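The Mokwood Gray Utility Bin
Sold singly or in pairs. Lid sold separately, and slowly.

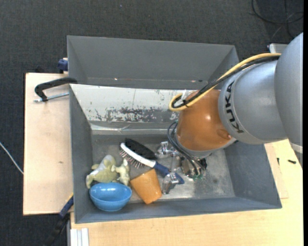 The Mokwood is a rectangular gray bin with walls that slope down to a flat floor, and we have been selling it long enough to have run out of new things to say about it. It holds what you put in it. People write in asking how it looks after some use, by which they mean they would like to hear that it looks the same. It does not look the same. The floor gets scuffed, and if there's a pale panel at the back, the lower part of it will pick up dark patches, chips and scratches in a ragged band where things keep knocking into it. A few brushes and other household odds and ends are plenty to be going on with. If you want a bin that stays pretty, we suggest buying one and keeping nothing in it, and we will gladly take your money for that too.

What it's for

Brushes, mostly. Dish brushes, scrub brushes, the one for the grout that has to be kept apart from the one for the vegetables. After that come sponges, spray bottles, spare light bulbs (wrap them), dog toys, extension cords, and whatever is currently living on top of your dryer. Sheyla Restrepo, who answers our mail, keeps two of them under her sink and says the second was a mistake because it gave her room to buy more cleaning products.

It is a bad choice for liquids without a container around them, for hot ashes, and for standing on. We get a letter about standing on it most years. Please own a step stool.

The slope

The walls lean outward from the floor, so the top is wider than the bottom. You can get your hand down into the corners, which is more than we can say for the Rarley, a perfectly square box we sold before this one and still have a pallet of. The slope also means empty Mokwoods nest. They nest a little too well in humid weather. Twist, then pull. Don't run hot water over the outer one; it does nothing, and now you have two wet bins.

The slope does cost you some floor. A long-handled brush that fits across the top may not lie flat at the bottom, and you'll have to set it in corner to corner or let it lean. Measure your longest brush before you order. Then measure it again, handle included, because the handle is the part people leave out.

Color

Gray. We have been asked for white, sage, and something called oat. Takeshi Yagi, who does our ordering, tried a white run one August and the returns filled the back hall. White shows everything. Gray shows most things, but it has the decency to do it quietly, and a brightly colored handle is easy to pick out against it. My own dish brush is blue and I haven't lost it in there yet.

The back panel

Optional, pale, fits inside the rear wall. It gives you a light surface behind whatever you've stored, handy if the bin lives in a dark cabinet. It takes the worst of the knocks and will look the part before the rest of the bin does. You can order another one, or you can turn it upside down and get the clean half at the bottom for a while. We would make more money if we hadn't told you that.

Cleaning it

Empty it. Dish soap, warm water, a brush (you have one, it was in the bin). Rinse and leave it upside down to dry. Scuffs on the floor are scratches in the surface and no amount of rubbing will bring them out. Elikem Akolgo from our warehouse once spent a lunch break on one with baking soda and reports that it is now a very clean scuff.

Dividers

The Higuchi divider drops in crosswise and splits the bin into a big side and a small side. It grips the sloped walls by being slightly too wide, so push down firmly at both ends. It stays put if you leave it alone. It does not stay put if you drag the bin out by it, which everyone does once. Not dishwasher safe. It comes out shaped like a potato chip.

Ordering

Item number 2575. The pair is the same item number with a P on the end. Shipping is flat, and a pair goes in one carton because they nest, see above. Orders are packed by hand and leave our dock in 2 working days unless the label printer is having one of its spells.

Our catalog, the Vakier Home & Shop list, has the bin on page 63, under a drawing that makes it look taller than it is. Narendra Chauhan did the drawing and has been spoken to. Go by the measurements printed beside it.

Returns

Send it back if it arrives cracked, warped, or the wrong thing altogether. Send it back if you just don't like it, provided it's unused. We can tell if it's used. A bin that has held brushes has marks in it, and "it came that way" is a sentence we have read before.

From the mailbag

"Bought one for the laundry room, now there are four in the house and my wife would like a word with you." Sadao Murakami

We have no comment on Mr. Murakami's house.

"Exactly what it says. Wish it were deeper."

So do we, some days. The deeper one wouldn't fit under a sink.

"Is the lid ever coming back in stock?"

Yes.

Page last looked over June 2026. Prices are on the order form.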